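Förderung > Laufende Vorhaben > Musik > Zwischenbericht

Zwischenbericht Festival Rarnberg
Februar, Projektbüro Rarnberg

Der Bericht umfasst die Zeit von der Bewilligung bis Ende Januar. Die Abrechnung der ersten Rate liegt der Stiftung bereits vor und wird hier nicht wiederholt.

Programm

Von den geplanten 36 Auftritten sind 30 vertraglich gesichert. Die übrigen sechs betreffen fast nur den Nachmittag auf der kleinen Bühne, den wir wie im Antrag beschrieben mit Bands aus der Region besetzen wollen. Den Freitagabend eröffnet Atus, am Samstag spielt Kurkdale als letzte Band auf der Hauptbühne. Kurkdale reist am selben Tag aus dem Ausland an, deshalb ist der Soundcheck auf 15 Uhr gelegt. Eine Verschiebung nach hinten ist mit der Band besprochen, wäre aber nur um eine Stunde möglich.

Eine Absage gab es im Dezember. Die Band hat ihre gesamte Sommertour gestrichen, ein Ausfallhonorar ist nicht angefallen. Der Platz im Programm ist wieder vergeben.

Bühne und Technik

Bühne, Licht und Ton kommen von der Firma Roussel. Das Angebot lag über dem Ansatz im Finanzplan. Nach zwei Gesprächen haben wir auf die seitlichen Leinwände verzichtet und sind jetzt wieder im Rahmen. Der Aufbau beginnt am Montag vor dem Festival. Die Stromversorgung für die kleine Bühne ist noch offen – der Anschluss an der Turnhalle reicht nach Auskunft des Elektrikers nicht aus, ein Aggregat ist angefragt.
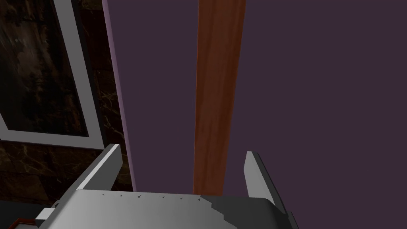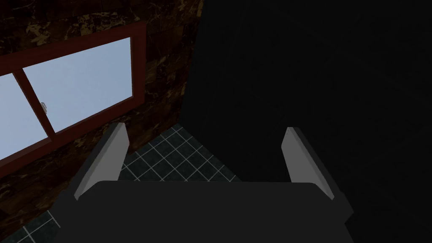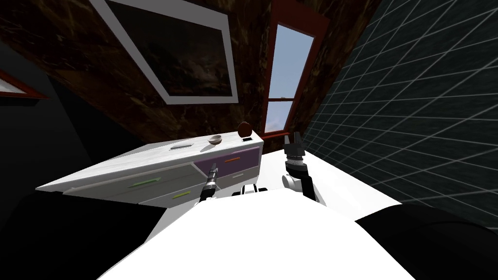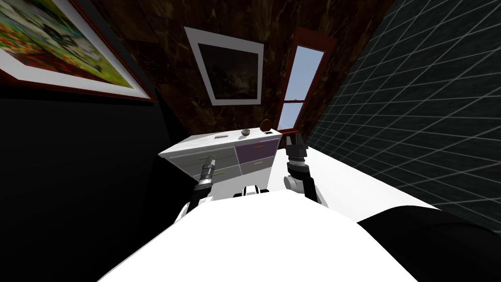
Reicht die Zahl der Karten, um den Eigenanteil zu decken?
Der Eigenanteil ist gedeckt, wenn alle 2000 Karten für den Samstag verkauft werden oder wenn der Freitag den Fehlbetrag auffängt. Nach dem jetzigen Stand des Vorverkaufs rechnen wir damit, dass der Samstag allein genügt.

Vorverkauf

Der Vorverkauf läuft seit Anfang Dezember. Die Frühbucherkarten waren vor Weihnachten weg, seitdem ist der Verkauf ruhiger und gleichmäßig. Kombikarten gehen besser als erwartet, Einzelkarten für den Freitag schlechter. Wir bewerben den Freitag ab März gesondert und hängen Plakate auch in den Nachbarorten.

Genehmigungen

Die Nutzung der Festwiese ist zugesagt. Das Lärmgutachten liegt beim Amt, der Bescheid steht aus. Spielende ist an beiden Tagen 23 Uhr. Das Sicherheitskonzept wurde an zwei Stellen überarbeitet: Der zweite Notausgang liegt jetzt zur Bachseite hin, und die Zufahrt für den Rettungsdienst führt nicht mehr über den Parkplatz.

Abweichungen vom Finanzplan

Die Versicherung ist teurer geworden, die Kosten für Unterkünfte liegen niedriger, weil mehrere Bands noch in der Nacht weiterfahren. Beides gleicht sich fast aus. Eine Umwidmung von Mitteln beantragen wir zurzeit nicht. Sollte das Aggregat nötig werden, melden wir uns vorab – der Betrag ginge dann aus der Reserve ab.

Nächste Schritte

Bis Ende März sollen die restlichen Verträge unterschrieben sein. Danach folgen der Zeitplan für beide Bühnen und die Einteilung der Helferschichten. Der nächste Bericht kommt nach Abschluss des Vorverkaufs.

Kommentare

wiesenrand: Gibt es wieder den Shuttlebus vom Bahnhof? Letztes Jahr fuhr der letzte um halb zwölf, das war sehr knapp.

Bassklampfe: Schade um die Leinwände. Von hinten sieht man die Bühne kaum.

Projektbüro: @wiesenrand Der Bus ist angefragt, die Zeiten stehen noch nicht fest.

tobi_r: Atus am Freitag, Karte ist gekauft.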